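Do we really need a smart water meter?

The letter from Bemura came on a Tuesday, folded round a leaflet with a smiling droplet on it. My street in Iscombe has been chosen for smart water meters, and all I have to do is sit back and start saving. I have had the letter on the fridge since February and I still can't find the part where the saving happens.

A meter measures water. I already have one. It lives under a metal lid by the gate, and twice a year I kneel on a carrier bag, wipe the mud off the glass and write the number down. It takes five minutes and costs me nothing but a damp knee. The new one will do this every hour and send the figure off to an office somewhere, and I'm told I will be able to look at it on my phone. I tried to picture myself on the bus looking at last night's water and couldn't do it.

The leaflet says homes with the new meter use 11 per cent less. Less than what? Less than they did before, or less than the house next door? Over a wet summer or a dry one? I rang to ask and was read the leaflet.

Leaks

This is the better argument, and I'll be fair to it. If a pipe goes under your drive, a meter that reports every hour ought to show water running at three in the morning, and somebody ought to notice. A neighbour two doors up had a bill for 400 pounds before anyone spotted hers. I would have liked her to get a warning.

But the small print says leak alerts are "available where supported", and when I asked whether Iscombe was supported I was told it would be looked at after the roll-out. Meanwhile there has been a puddle at the bottom of Bodlow Lane, on the company's own side of things, for as long as I've been walking the dog down there. It has been reported. It has a bit of blue spray paint next to it now. You don't need a clever meter to find that one, you need wellingtons.

Who is it for?

Shiferaw, the firm fitting them, has a contract for 3000 homes in this area alone. Good luck to them, it's work. I only wish the letter had said plainly that hourly readings are useful to the people who set the prices. Once you know when everyone has a bath, it is a short step to charging more for baths at seven o'clock. The person on the phone said there were "no current plans" for that, and I have heard that phrase before, mostly about car parks.

The website is no better - all soft colours and clean shapes, and a page called How It Works which doesn't say how it works. I went looking for what the thing stores and for how long, and gave up after the third page that sent me back to the first. 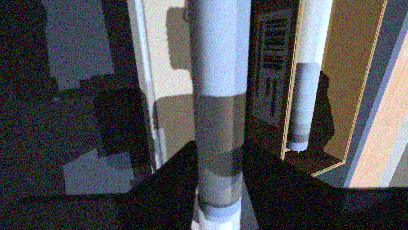

What I've done

I've written back and asked for three things: where the 11 per cent comes from, who can see the hourly figures, and whether I can keep the old meter if I don't like the answers. If they reply I'll put it up on the blog. The lid by the gate stays shut until then.

Comments

mossyback
We've had ours a year. Bill is the same to the penny, more or less. The app logs me out every time.

Hilltop Gardener
Bit harsh. Mine caught a dripping loo that I'd never have found. I do agree about Bodlow Lane though!

penny_wise
Ask them about the battery as well. I did and got the leaflet again.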